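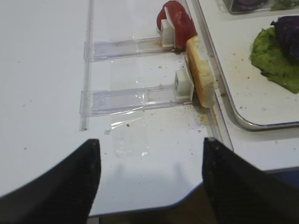

Figure 1. Wrist view of the sandwich station. Bread and tomato stand against the slider blocks near the center; the tray is at right.

Unit 4. Collecting Demonstrations for Contact Tasks

4.1 Two ways to demonstrate

In kinesthetic teaching, the demonstrator holds the arm and moves it through the task while the controller compensates for gravity. The joint positions are recorded directly, so every recorded pose is one the robot can reach. The demonstrator feels contact through the arm, but cannot easily separate the weight of the arm from the force on the food. Hands also tend to enter the wrist camera's view, which makes the images unusable for training a visual policy.

In teleoperation, the demonstrator moves a leader device and the robot follows. The images are clean. The cost is delay and a weaker sense of contact. On the Losa leader arm used in this course there is no force feedback at all, and grip must be judged by eye.

Labs 4 and 5 use teleoperation. Kinesthetic teaching is used only to set the home pose.

4.2 The station

The Fostham station is built on a white tabletop. A clear acrylic rail carries two slider arms, one behind the other, each with a white block at its tip. A slice stands on edge against its block. A clear guide strip runs along the opposite side, between the slices and the tray.

Three properties of this layout matter for the data.

Clear parts. The rail, arms and guide strip are acrylic. They show up mostly as edges and reflections, and a depth sensor may return nothing for them. The policy has to learn their position from small cues. Do not move the lamps between sessions.

Soft parts. Bread compresses and tomato slips. A closing width that holds one slice may crush the next. Set the width on every pick; do not rely on a stored value.

Loose matter. Crumbs and pieces of film change the look of the table from one episode to the next. Some variation of this kind is useful. A policy trained only on a clean table often fails on a used one. Record what is present at the start of each episode in the notes field.

4.3 Recording procedure

Start from the home pose with the gripper open. Begin recording before the first motion and stop after the gripper has cleared the placed item. Place one item per episode. The bread and tomato are separate tasks and get separate labels.

Approach at a steady speed. Pauses longer than 2 seconds are trimmed by the conversion script, which can remove a real wait for contact along with an idle one. If you lose the slice, finish the recovery and mark the episode "recovered". Mark it "failed" only if the slice leaves the reach of the arm.

4.4 The Gunwood set

The set used for the exercises was collected on this station in November. It holds 868 episodes, of which 167 are marked "recovered". The target was 2000. The recovered episodes should stay in the training split. They contain states that direct picks never visit, including grasps made too high on the slice and slices leaning away from the block.

4.5 Before Lab 4

Read El Fassi, chapter 3, on compounding error in behavior cloning. Then prepare short written answers to the following.

(a) Which quantities does kinesthetic teaching record that teleoperation on the Losa arm does not?

(b) Two demonstrators approach the bread from different sides. What does a policy trained with squared error do at the point where their paths divide?

(c) Train once with the recovered episodes and once without. State which failures you expect to change before you run the comparison.

Submit answers as plain text through the course page by 5 p.m. on the day before your lab section.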